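Before you use the table, please read the section on units. Two people already mixed kPa and psi and got window results that made no sense.

# Skisa: glazing response records for blast-resistant windows

Skisa is a small data set about how window glass behaves under blast loading. It collects results from shock tube tests and a few open-air tests, and puts them into one table with the same column names. We made it for engineers who check the windows of existing buildings and want to compare their calculation with a measured case.

The data was collected by the Galanis group, first on paper and later in spreadsheets. Nektarios Koutsoukos cleaned the table and wrote this card.

## What is inside

- `records.csv`: 3485 rows, one row for each pane in each test
- `panels.csv`: 132 panel types, with the glass build-up and the frame type
- `traces/`: pressure histories, one text file per test
- `notes/`: scanned remarks of the test crew, not translated

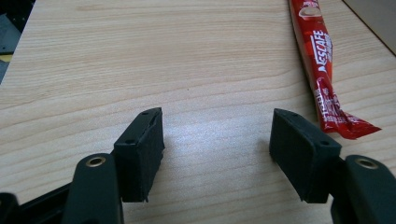

*Bench top, close view.*

A pane can appear in more than one row if it survived the first shot and was loaded again. In this case the column `shot_no` is larger than 1. Please do not treat these rows as independent. The glass may already have small damage that is not visible, and the film or interlayer may have stretched.

## Main columns

| Column | Meaning | Unit |
|---|---|---|
| `p_refl` | peak reflected pressure at the pane | kPa |
| `impulse` | positive phase impulse | kPa·ms |
| `t_pos` | length of the positive phase | ms |
| `bite` | depth of glass held in the frame | mm |
| `hazard` | hazard level given after the test | text |
| `film` | safety film present | yes/no |

The column `hazard` was filled by the test crew by looking at where the fragments landed behind the pane. Older tests used a different scale. We converted them by hand, and where we were not sure we left the cell empty.

## Units

All pressures are in kPa and all times are in ms. The raw traces of the Briratthorpe tests are still in psi, and their file names end with `_psi`. We decided to leave them like this, so that everybody can compare with the original logger output.

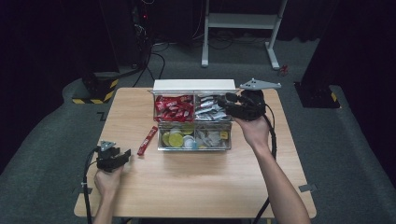 *Table with a four-compartment organizer.*

## How the peak pressure was taken

The shock front gives a very short spike at the beginning of many traces. If we take this spike as the peak, the pressure is too high and the impulse does not fit with it. For this reason we fitted a decaying curve to the positive phase and extended it back to the arrival time. The value of the fit at arrival is `p_refl`. The unfitted maximum is also kept, in the column `p_max_raw`.

For 11 tests the gauge stopped before the end of the positive phase. Their impulse is marked with `est` in the column `flag`.

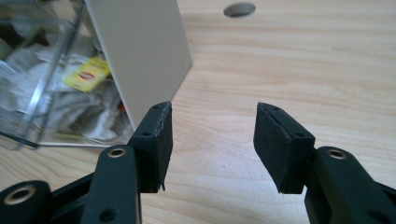 Rory Rennie wrote to us that the fit hides the second peak, the one caused by reflection from the end of the tube, and that for large panes this second peak can decide if the glass leaves the frame. He would like to have it in a separate column. We agree with the remark. The second peak is visible in the traces, but it is not in the table yet, and users with large panes should read the trace file before they use the row.

## Known problems

Almost 90 rows have no value for `bite`. Most of them come from old timber frames where the depth was not measured before the test. We tried to guess it from the drawings, but the drawings and the real frames did not agree, so the cells stay empty.

Laminated glass is described by the total thickness only in the first version of the table.

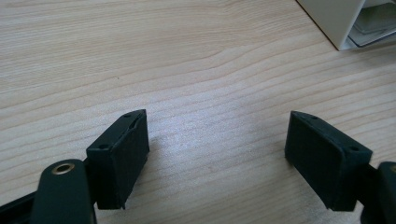
The newer rows give each ply and the interlayer separately, in `ply_1`, `ply_2` and `inter`. If you need a single thickness for all rows, use `t_total`, which is filled everywhere.

Temperature was written down only for indoor tests. The interlayer becomes stiffer when it is cold, so a comparison between indoor and open-air tests should be done with care.

## Reading the files

```
import pandas as pd
r = pd.read_csv("records.csv")
p = pd.read_csv("panels.csv")
d = r.merge(p, on="panel_id")
first = d[d.shot_no == 1]
```

The separator is a comma and the decimal sign is a point. The program Grekik can open the trace files directly, but it ignores the header line with the gauge position.

## Use and corrections

The data may be used freely for study and for checking of calculations. It is not a product approval, and a row in this table does not prove that a similar window is safe. If you find a mistake, send the `test_id` and the line number. The next update is planned for September.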